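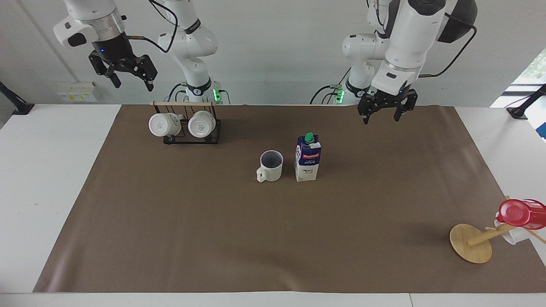
## 4. Start-of-episode rules for shared tabletop cells

**Figure 3.** Two-arm cell at Tidham before an episode. Both grippers are open, the left arm's above the far edge of the mat; the upright mug and the milk carton are on the mat near its center.

The rules in this section were written for the two-arm cells at Tidham and later adopted, with small edits, at the Prerkham site. They cover the time between the end of one episode and the start of the next. Motion limits during an episode are set by the cell controller and are treated in Section 5.

### 4.1 Arm state

An episode may start only when both arms are powered, both status lights are green, and both grippers are open with nothing between the fingers (Figure 3). Operators name the arms from the robot's point of view. The robot's right arm is therefore on the left of the figure. Early drafts of the rules used the operator's left and right, and the logs from those weeks had to be relabeled by hand.

The two arms do not need to match in pose. We tried a fixed home pose for both and dropped it. It added time to every reset, and the recorded starts became so alike that they were of little use for training. The current rule asks only that neither gripper touch an object, the mat, or the other arm. Cables must hang free of the gripper fingers.

### 4.2 Object placement

Objects used in the task are placed on the mat. The strip of bare tabletop around it is kept as a margin, and an object that the task calls for is not started from there. Open containers that are to be filled stand upright with the handle clear of neighboring objects. A bottle or carton starts with its cap on.

Racks and stands are harder to write rules for. The first version required every stand to be upright. Under the present version, a stand may lie on its side if the task sheet lists a disturbed layout, and cups may hang from it or lie against it. The operator records the layout as "ordered" or "disturbed" before starting. Figure 3 includes both kinds of holder: the wooden crossbar rack at far left stands with two white mugs on it, while the mug tree at lower right is tipped over. A layout like this is logged as disturbed, even though most of the mat is in order.

### 4.3 Check of the logs

We reviewed 4000 logged starts, split evenly between the two sites, with 2000 from each. The review used the Borbély checklist, a one-page form that the operator fills in at the cell. In 952 starts the layout field had been left blank. Most of these came from the period before the field was made mandatory in December. We kept the blank entries in the set and marked them as unknown – guessing the layout afterward from the stored picture gave different answers from different reviewers, mainly where a stand was near the edge of the view.

### 4.4 Changes made after the review

The Drukitent logging tool now refuses to open an episode until the layout field is filled. The wording on arm state was shortened, and the line about cables was moved to the top of the form. Rules for soft items such as cloths are still missing. The two sites handle them differently, and we have left them out of the comparison in Section 6.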